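3.2 Ablage kleiner Teile in offenen Schachteln

Für den zweiten Teil der Untersuchung wurde nur noch mit offenen Behältern gearbeitet, Deckel ab, keine Einsätze. Ausgangspunkt war die Beobachtung aus dem Vorversuch (August), dass Kleinteile auf der blanken Tischplatte wegrollen und die Sortierzeiten dadurch kaum vergleichbar sind. Daher Unterlage, dunkel, groß genug für Schachtel und Arbeitsbereich. Die Unterlage blieb in allen Durchgängen dieselbe.

Zur Schachtel selbst: hell, oben offen, Wände ohne Beschriftung. Mapplebeck und Sayce hatten zunächst das Modell Landard vorgeschlagen, das aber wegen der hohen Wand schlecht einsehbar war. Verwendet wurde dann Prelluvon. Nachteil: runde Teile laufen im Inneren an die Wand und bleiben dort liegen. Das betrifft vor allem Bälle, bei Würfeln und Klammern kein Problem. Pro Teilesorte 20 Durchgänge, davon 2 zur Eingewöhnung, nicht gewertet.

Der kleine gelbe Ball (Abb. 5) dient im Folgenden als Referenzteil. Die Farbe hebt sich von der cremefarbenen Schachtel ausreichend ab, auch bei schwachem Licht. Ein weißer Ball wurde ebenfalls probiert und nach kurzer Zeit verworfen, er war auf den Kontrollaufnahmen schlicht nicht zu finden. 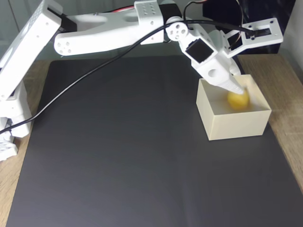

Abb. 5: Cremefarbene Schachtel auf dunkelgrauer Unterlage, Holztisch. In der Schachtel der gelbe Ball.

3.3 Auswertung der Liegeplätze

Liegeplatz jeweils nach dem Ablegen notiert, getrennt nach Mitte, Wand, Ecke. Die Codierung übernahmen Rowlands und Edwards unabhängig voneinander, strittige Fälle gingen an Llewellyn. Strittig war meist die Grenze zwischen Wand und Ecke; hier wurde nachträglich festgelegt, dass Berührung beider Wände als Ecke gilt. Ältere Protokolle wurden ensprechend umcodiert.

Die Lage der Schachtel auf der Unterlage wurde nicht variiert. Ob ein anderer Abstand zur Tischkante etwas ändert, bleibt offen. Ebenso der Einfluss des Bodens: glatter Karton gegen Filzeinlage wäre zu prüfen, die Einlagen von Drestska lagen bei Abschluss der Messungen noch nicht vor. Für die Würfel wird die Auswertung in Abschnitt 3.4 getrennt berichtet, weil dort die Kategorie Wand fast leer bliebt.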